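Look Down: What Sidewalks Tell Us About a City
Speaker notes, Leltby evening talks, 18/09/2023

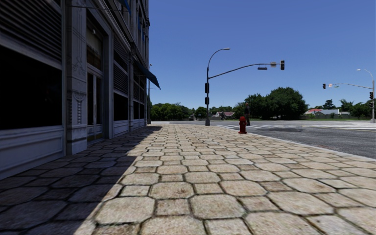 Octagons with small squares between them, running up to the corner.

OPENING (leave the slide up while people sit down)

Hello everybody, thank you for coming out! I'm going to talk about the part of the city you touched more than any other part of it today. You've all walked on a sidewalk to get here, unless you came by car, and even then you crossed one to reach the door.

Ask: who can tell me what the paving is like outside the building we're in? Wait. Let them guess. (Last time I had asphalt, brick and "gray" from the same row.)

It's small slabs, laid in a running pattern, with a granite curb. Go and check on your way home.

SLIDE 2: WHY THE SHAPE MATTERS

Back to that first picture for a second. Regular octagons can't cover a floor by themselves. Put four of them together and you get a square gap in the middle, and that gap has to be filled with something. So the small square is there because geometry asks for it, and then people fell in love with the look and kept it for floors, porches, bathrooms, you name it.

Hexagons do close up without help. So do triangles and squares. Those are the only three regular shapes that will do it alone. I love this fact and I will happily talk about it for too long, so keep an eye on the clock here.

Pass around the cardboard octagons. Let them try to close the gap. Front two tables only or we never get them back.

SLIDE 3: JOINTS

The joint is the line between the stones, and it does a huge amount of work. Sand in the joint lets the surface move a little and lets some rain through. Mortar holds tight and looks crisp, but when the ground shifts it cracks, and then water gets in and frost finishes the job.

When you see a street where every stone rocks under your foot, look at the joints first. Usually the filling has washed out. A bag of sand and a stiff broom can do wonders, if you get there early enough.

SLIDE 4: LELTBY, BEFORE AND AFTER

Now the local bit! The old market walk in Leltby was relaid in October, two years back, and I went down most mornings to watch. The crew lifted 4,000 stones and put 3,826 of them back. I asked about the rest. Most were cracked through, and a few had been cut so badly around old drain covers that there was no using them again.

What I hadn't expected was that they turned a lot of the stones over. The worn face went down and the fresh face came up, and suddenly you had colors that had been underground for decades. Rusty reds, a kind of oatmeal, one that was almost green.

Mention: the strip by the bus stop was done in concrete, and you can feel the change through your shoes with your eyes shut. Don't get into the budget argument. If someone brings it up, the council minutes are at the library.

SLIDE 5: SENDENT STREET

Sendent Street is nearly the opposite story. It's been patched by 11 different utility jobs that I could trace, each with its own idea of a good match. Water, gas, phone, cable, more water. You can read it like a diary, with a black stripe for one job and a pale square for the next.

Some people hate it. I'm rather fond of it, but I did turn my ankle there in the spring, so I see both sides.

Point out the texture strip at the crossing. Those raised bumps tell a blind pedestrian that the curb is coming, and they only help if they're laid in the right direction and kept clear. On Sendent Street one set sends you straight at a mailbox. I've written in about it.

SLIDE 6: WALKING IT YOURSELF

Handout is the one-page route. It takes an hour at a slow pace and has five stops, starting at the Isavent building and ending at the Fujimoto bakery, where the step is a single worn slab with a dip in the middle you could eat soup from.

Things to try on the way:
Walk one block listening only to your feet.
Find a stone with a mason's mark.
Find where two kinds of paving meet and see how the edge was handled.
Go again after rain. Puddles show every low spot, and the colors come up beautifully.

Children are much better at this than adults. They're closer to the ground and they already have rules about which stones you're allowed to step on.

QUESTIONS

Likely ones: weeds (pull them young, skip the salt), pressure washing (go gently, it empties the joints), and whether you can take a loose stone home (no, please report it).

Collect the cardboard octagons at the door. Spare handouts are in the blue folder.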